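The kitchen that gets weirder every time

I'm perched on a wobbly stool at Zarton, watching Dwayne Greenberg wreck a perfectly good virtual room. He taps a key and the walls change colour. Another tap and the whole view tips sideways, like I've had one too many at lunch.

"Palma hates this bit," he says cheerfully. Palma is the control program his team has been training, and she (everyone says she) has never touched a real drawer. All her practice happens in simulation, and Dwayne's trick is to keep messing with it – new tiles, new lighting, odd furniture, a viewpoint that's been knocked off level.

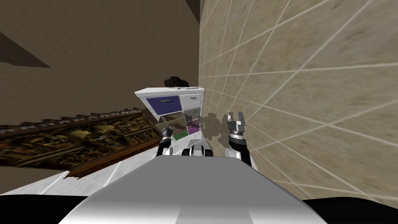

A tilted practice room in the simulator, with the drawer cabinet straight ahead and a gripper to either side.

I asked the obvious question. Wouldn't she learn faster if you just left the room alone? She does, and that was the trouble with the old version, Flornance. It got very good at one tidy room and then fell to bits in the lab, where the sun comes through the blinds and people leave their coffee wherever they like.

So they ran the two against each other on the real robot, 40 tries apiece at opening a drawer. Palma managed 30. Flornance managed 2, and Dwayne reckons one of those was a fluke.

He's quick to say the drawers were easy ones, and I did see her give a handle a good hard shove in the wrong direction. Next up is Perudura, the same idea but with drawers that stick. They're hoping to start in October, if somebody can work out how to program a dodgy runner.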